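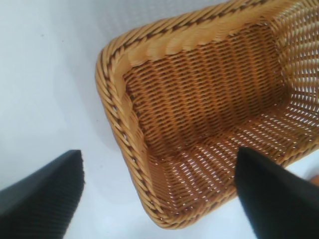
Okimdale updates sizing rules for household storage goods

Friday, September 26, 2025

The Okimdale trade standards office has published revised labeling rules for baskets, bins and other open household containers. The rules apply to goods sold in stores and online and replace a text that had been in force for 14 years.

Under the revision, sellers must state internal dimensions at the base as well as at the rim. The previous text required only the outer measurement at the widest point — a figure that overstated usable space in containers with sloped sides or thick rims.

The office checked 1571 product listings in August. Of these, 1088 gave outer measurements only. Listings that gave a volume in quarts did not always say whether it was taken level with the rim or below the handles.

"A shopper with a shelf of a fixed width needs the outer figure, and a shopper filling the container needs the inner one," said Dinesh Samarakoon, who drafted the measurement annex. "The label now carries both."

Measurements must be taken with the container empty and on a level surface. Woven goods get a wider tolerance than molded ones, set at 4 percent per side.

Importers in Grukholm and Marikar asked for a longer changeover period for stock already in warehouses. The office declined but will allow adhesive labels over existing packaging. Online listings must be corrected before new stock is offered for sale.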